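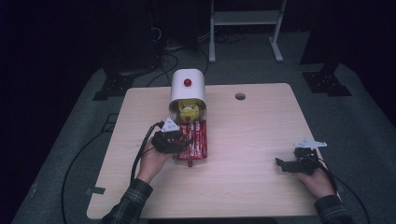

# Mistance 60 Packet Dispenser

The Mistance 60 is a gravity-free dispenser for small wrapped snacks: biscuits, cereal bars, dried fruit and similar single portions. Packets sit side by side on a pull-out tray and are pushed forward by a spring plate. It is sold for staff kitchens, waiting rooms and small guest houses.

## Capacity and fit

The tray takes up to 60 flat packets, depending on thickness. Packets should be no wider than 11 cm. Soft bags with a lot of air in them (crisps, popcorn) tend to jam and are not recommended. Zestby bars fit in both the standard and the mini size.

## Filling

1. Release the catch and draw the tray out fully.
2. Push the spring plate back until it clicks.
3. Load packets upright, all facing the same way.
4. Slide the tray in and press the catch home.

Leave a finger's width free at the end of the row. Overfilled trays are the usual cause of sticking.

## Mounting

The dispenser can stand on a worktop or be fixed to a wall with the bracket supplied. Wall fixing needs two screws, not included. Plasterboard walls need suitable plugs. The bracket from the older Van Damme model has different hole spacing and can't be reused.

## Cleaning

Wipe the housing with a damp cloth. The tray can be washed by hand in warm water but should not go in the dishwasher. Dry it fully before refilling.

## Spares and guarantee

Springs, catches and trays are kept in stock at Kornville and normally go out within 3 working days. The guarantee is 2 years from the date of purchase and covers the spring and catch. It does not cover cracks from dropping. Keep your receipt, as we can't look up orders placed through resellers.

For trade orders of 11 units or more, write to Cempaka Yeoh in sales. Questions about fitting and repairs go to Jozef Schouten in the workshop.

Prices and stock checked August 27, 2017. The short tray is out of stock until January.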